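Office Cupboard Put-Away – data card

Maintainer: Min-kyu Do. Last touched in June, mostly typos (some left, sorry).

What's in it
184 short recordings of things going into and coming out of a low office cabinet. Light wood grain, two hinged doors, one shelf. Boxes, foam blocks, the odd folder. Split in 2 parts: Harju (putting away) and Nondham (taking out). Same folder layout in both.

Labels
3,745 rows, one per step. Columns: recording, step, item, place, note. Place is one of top, shelf, lower section, outside. If an item hangs over an edge it still counts as top – the note column should say "over edge". Not everyone filled that in.
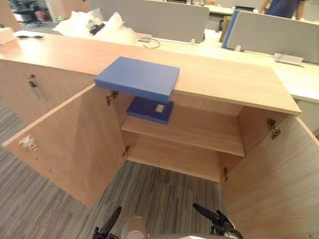
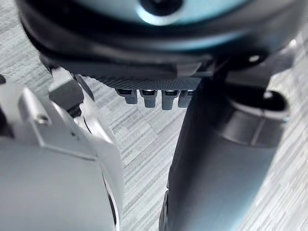
Doors get their own rows, left and right seperately. Open, closed or partway. Partway is anything you couldn't call shut, dont read more into it.

Item names
Color first, then the thing: "blue foam block", "navy box". Stickers on boxes are not transcribed. Older rows say "cupboard" where newer ones say "cabinet" – same piece of furniture, fix pending.

Known problems
- Trorik export drops empty notes, so the column count shifts. Use the Fakar one.
- A few "lower section" rows should be "shelf". List is in fixes.txt, not applied yet.
- No weights or sizes for any item.

Use
Free for teaching and research. Send corrections to Min-kyu with the recording number and the step, otherwise can't find it.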